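Home Stories Serials Writers Submit About

Filed under: Short fiction, Work and wages

The Quotation

Amr Alaoui had written the number on the back of his hand, as he did with anything he was frightened of forgetting, and by Monday lunchtime it had smudged so badly that we had to ring Rostix and ask them to say it again. It was £2569 for the arm, delivered to Flelelow, with the mounting plate and a year of somebody answering the telephone. The gripper came from another firm altogether, a Lotilix, and was to be quoted separately, and I want you to remember the gripper because I very nearly didn't.

I should say that Badawi Stage Hire has never been a grand concern. We have two floors over what used to be a carpet showroom, and we lend out the things that actors carry: lanterns, telephones, letters from solicitors, a great many walking sticks. Magdy Ouazzani bought the business from old Mr Badawi and kept the name, partly out of respect and partly because the van had already been painted. He took me on to do the books. The books take up two mornings a week if I go slowly, and the rest of my time goes on returns.

Returns was what the arm was for. Everything that goes out comes back in the wrong box, sometimes in the wrong county, and each piece has to be lifted out, looked at, matched to its card and put on its own shelf. Amr had seen a film of an arm doing this with tins of paint. He'd watched it over and over on his telephone in the loading bay, with his sandwich going hard in his other hand, and by the end of the week he had persuaded Magdy to put by up to £3000, which was more than we had ever spent on anything without wheels.

"You'll do the list," said Magdy to me. "What it must lift, what it must tell apart. They want a list."

So I did the list. I went along the shelves with a clipboard and the good pencil, and I enjoyed it more than I had expected to, for there's something very restful about writing down teapots. The small shelf went quickly and so did the kitchen things. Then I came to the pistols.

We had two of them in that style, replicas, black and small, and neither would fire anything if you asked it nicely for a week. They had separate cards. One was hired as the detective's and one as the widow's, and they had been hired that way through more productions of more thrillers than I care to think about, and customers did write in if they were sent the wrong one. I could always tell them apart. I had been doing it for years, in the same way that I could tell my sister's step on the stairs. The trouble was that the form from Rostix had a column headed "How distinguished?" and I couldn't think of one word to put in it.

I took them both upstairs to the room with the long brown table, where it was quiet, and pushed the grey chair to one side, and stood there on the carpet with one in each hand, trying to catch myself in the act of knowing. 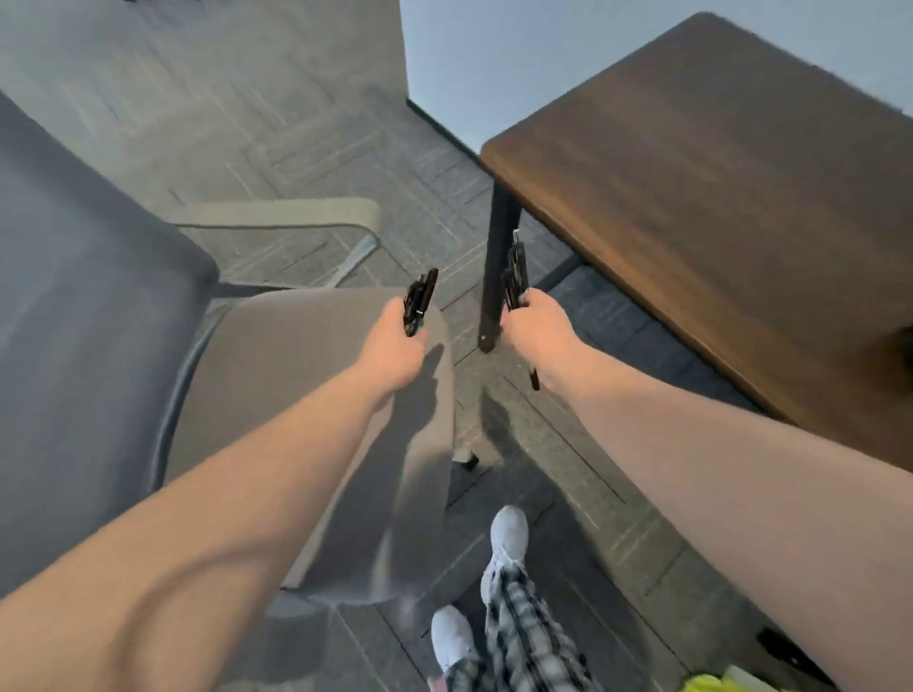

The detective's and the widow's, upstairs at Badawi's.

It wasn't the weight, or if it was I couldn't have sworn to it. I shut my eyes and passed them from hand to hand, and I knew, and I opened them again and I still had nothing for the form. I tried them over the table and I tried them over the chair. I tried putting them both down and walking to the door and coming back as if I'd only just arrived. I was so taken up with it that I didn't hear Magdy on the stairs, and he had been standing in the doorway for I don't know how long before he cleared his throat.

"Is it about your wages?" he said.

I explained. He came in and sat down and held out his hands, and I gave him the pair, and he turned them over for a good while with his spectacles pushed up into his hair.

"This one's the widow's," he said.

"Yes. But how do you know?"

He thought about it. He's a man who does think when you ask him a thing, and you have to be prepared to wait. "It's a bit more reluctant," he said at last. "Coming into the hand."

I wrote down *reluctant* on the clipboard, with a question mark, and I took it down to Amr, who was measuring the bench for the mounting plate with a tape that had lost its first inch. He read it and didn't laugh, which I have always held to his credit. He asked to have a go himself. He got it right as well, four times running, with his back turned and me handing them over his shoulder, and the only account he could give was that the detective's one felt as though it had somewhere to be.

"Could the arm feel that?" I asked.

"It'd depend on the gripper," said Amr. "The plain one only knows open and shut. There's another with pads in the fingers." He rubbed at the back of his hand, where the ghost of the first number still was. "I'll ring Lotilix."

He rang them from the loading bay, walking up and down, and I could see from the way he walked that it was going badly. The plain gripper we might have managed. The one with pads was a good deal more than the £431 we'd have left when the arm was paid for, and there was carriage on top of it, and a cable, and the cable was the part that seemed to hurt him. He wrote it all on his hand and then up his wrist.

The three of us sat down with it that evening around the long table. Magdy had made tea, and he'd brought up the tin of good biscuits, and that worried me, as it usually comes out for bad news or for the auditor. I had the budget in front of me in pencil. I had moved things about as far as they would go. I had put off the gutter. I had put off the second-hand shelving from the school, and in one hopeful version I'd put off myself for the whole of March, and Magdy took the rubber and rubbed that line out without saying anything.

"What about tags?" said Amr. "Little sticky ones. Then it needn't feel anything, it just reads them. I asked the man. They're £134 for a roll and the reader."

"On the props?" said Magdy.

"Underneath. Where it doesn't show."

"Everything shows from the circle," said Magdy, but he was weakening, I could tell, because he'd taken a second biscuit and was holding it without eating it. He looked at the two pistols lying on the table. "And it would put them right? Each on her own shelf?"

"Every time," said Amr. "As long as somebody's put the right tag on the right one."

They both turned and looked at me then, and I don't mind telling you that I went quite warm. I added it up. The arm and the tags came to £2703, which left enough for the plain gripper if Lotilix would be kind about the cable, and I said so, and Magdy said that he would telephone them himself and be charming. Amr got up and went to the window and stood with his hands in his pockets, looking down at the bench he couldn't see from there.

I filled in the form before I went home. Under "How distinguished?" I put *by tag*, in ink, and then I went on through the walking sticks and the telephones, putting the same thing all the way down the page. I kept the clipboard sheet with Magdy's word on it and slipped it into the cash book, where it still is.

Then I put the widow's away, and after her the detective's, and turned off the lamp on the landing, and halfway down I went back up to make sure I'd got them the right way round. I had.

Recent stories
The Man Who Serviced the Lift
Two Weeks' Notice at the Bakery
A Kettle for the Night Shift
What the Postmistress Kept
Low Water, Slack Rope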